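**Sistel hand-held gripper pair**

The Sistel is sold as a pair, one gripper for each hand, with cables and spare finger screws. We shipped 269 pairs through February. 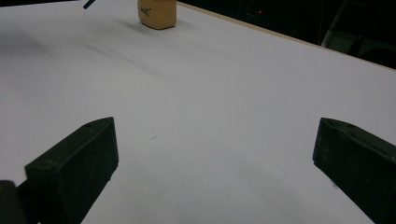
Finger wear is the question we get most. The fingers are rigid and bolt on, and a set takes almost 4 minutes to change. Scuffs like the ones on the dark green-black faces don't affect grip. Each finger has a small screw hole in its top bevel; check there first if one feels loose.

Two-handed work needs slack in both cables. Run each one back along the forearm before you start. 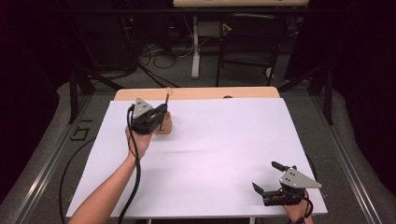
*Reading time: 1 min*

A thin rod standing in a small wooden cup is a fair first task. Close the jaws on it with the left gripper and keep the right one open, ready to take over.

Price per pair: $726. Orders and spares: Rhona Mowat, Gadinstead.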